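I bought the Misach three-vase set in March, after my last decent vase met the kitchen floor, and I've been fussing with it ever since. You get one green, one red and one clear, and the faux stems are sold separately. I went with yellow tulips, a blue spray and a pale bunch to fill things out.

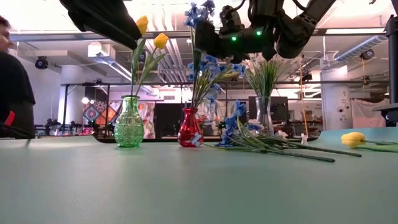 *Photo: Serkance / Badbridge Home*

Let's start with the green one, my favorite by a mile! It's got a bumpy, old-fashioned texture and a flared neck, and two tulips sit in it really nicely if you set one a bit higher than the other. The red has a rounder body and a narrow neck, so a skinny bunch stays put without any tape or marbles (I've used both in other vases, and I hate fishing marbles out of the sink). The clear cylinder is the plain one of the bunch. Fine! Every set needs a plain one.

Now the flowers. Mine came squashed flat in the box, and I spent a whole evening bending leaves back into shape in front of the TV. The stems are long, longer than I wanted for my little hallway shelf, and I ended up taking wire cutters to 3 of them. Cut less than you think you need to, then check, then cut again. I got one too short and now it lives in a mug.
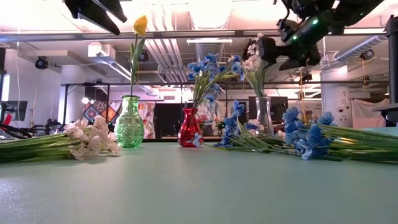
My big gripe is with the clear vase. I like a messy bunch, and in glass you see every bit of stem you've jammed in there. The pale pink and white flowers look lovely up top, but their green stems show right through the sides, and with fakes that bugs me more than it would with real ones. I've been thinking about wrapping a ribbon around mine. The green vase is much kinder, and even a single yellow tulip looks like enough in it.

Cleaning is easy on the red and the clear. The green takes an old toothbrush, the dust gets into all that texture.
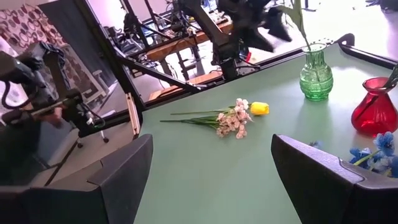 *Pale blossoms and a yellow tulip on the table, with the green and red vases behind.*

I also looked at the Rathnayake set before buying. Nice shapes, but it only came in smoke gray and I wanted color. The Misach listing had 239 reviews when I ordered, and plenty of them complained about chipped rims. Mine were all fine, so maybe I got lucky with the packing.

Would I buy it again? Yes for the green and red, and I'd happily pay 20 bucks for another green one if they ever sell it by itself. The clear one is going to my sister's place, ribbon and all.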